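**Prarkbridge Household Storage Trial - progress report to the Clarkeo fund**
Reporting period ending Wednesday, March 20, 2024
Workstream 2: dry snacks and packaged bread

**Status**

Work on this workstream is on schedule. Sorting rules for packaged snacks have been drafted and tried in furnished rooms. The labeling work has slipped and is covered under Open items. Spending stands inside the approved grant of $2000, with the largest part going to containers. No change to the scope is requested.

**Purpose of the workstream**

The trial looks at how small households keep packaged food that doesn't need a refrigerator. Most of the homes in the Prarkbridge intake have little kitchen cabinet space, and many keep snacks in a bedroom or hallway. The grant agreement asks for a storage method that can be set up by one person in 30 minutes, using containers that can be bought singly. It also asks for written instructions short enough to fit on one sheet.

**Containers**

Two container types remain in the trial. The Strazds type is a clear rigid box, used for flat packs that can stand on edge. The Skeklow type is a deeper translucent bin, used for bags and for anything soft. Opaque boxes were dropped early in the period. Households opened them more often to check the contents, and the items on top were put back in a different order each time.

Lids are not part of the current test. They will be brought back in the next period, once the fill rules are settled. Stacking has been put off for the same reason.

**Sorting surface**

The draft instructions assume a table. Few of the intake rooms have one large enough, so the procedure has been rewritten for use on a bed.
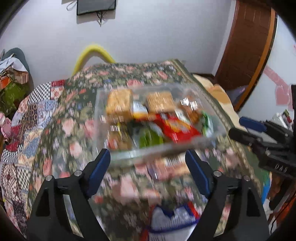 Bed sorting works, with conditions. The cover should be pulled flat before starting, and the container should be placed near the middle of the mattress so that it doesn't tip toward the edge. Patterned covers raised a separate point. Over the rose-print quilt, the printed flowers show through the clear plastic and compete with the packs inside, and the smaller labels are harder to pick out than the red pack with white lettering. The instructions will now suggest laying a plain sheet or towel under the container during sorting. Where two covers overlap, the container should stand fully on one of them, as the doubled edge makes an uneven base.

**Fill rules**

The fill rules in version 2 are as follows:

- Flat cracker and biscuit packs stand along the back wall, long side up.
- Small items go between the flat packs, label facing forward.
- Bags go in the front or in the deeper bin, never under a rigid pack.
- Bread goes in last and stands upright, with the gathered end of the wrapper at the top.
- Open packs are kept out of the container and used first.

The rule for bread caused the most discussion. Laid flat, a wrapped bread package takes up most of the bin floor and gets pressed by whatever is put on it. Standing it upright leaves room beside it for a bag and keeps the closure easy to reach. The drawback is that a tall package hides part of what is behind it. 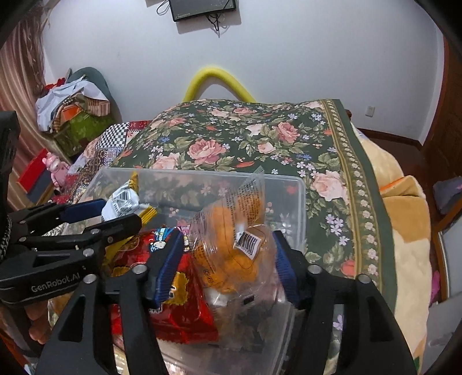

*Figure 2. Bread package upright at the storage bin, with the red snack bag partly hidden behind its wrapper.*

This overlap is accepted for now. A bag with a strong color can still be found when part of the print is covered, but the same can't be said for clear or white packaging. Version 3 will ask that pale packets be placed in front of the bread or along a side wall. Small packets with a pointed or crimped end tend to catch on neighboring bags when lifted out, and should be put in with the crimp facing up.

**Setup time**

The time target was met in the homes visited so far, including the step of clearing the bed. Sorting itself takes up the smaller share of the session. Most of the time goes to gathering packs from other parts of the home and checking dates. The date check has been moved to the start of the instructions so that expired items don't enter the sorting area at all.

Repacking after a week of normal use has been checked in a few homes only. In those, the flat packs had stayed in place and the bags had not. The front of the bin was usually the first part to lose its order. No conclusion is drawn from this yet.

**Open items**

1. Labels. The adhesive labels bought for the rigid boxes lift at the corners. A tie-on tag is being tried.
2. Bin depth. The deeper bin holds bags well, but small packets sink to the bottom. A divider cut from card will be tested.
3. Instruction sheet. The current draft runs over one page - the section on bread needs to be shortened.
4. Return visits. More than 20 homes have agreed to a second visit. Dates are still to be set with the Prarkbridge office.

**Next period**

Version 3 of the fill rules will be issued first, followed by the return visits. Lids and stacking will be tested after that, with the rigid box ahead of the bin. The remaining container budget is held back until the divider test is finished. A cost table in the Clarkeo format will be sent with the next report.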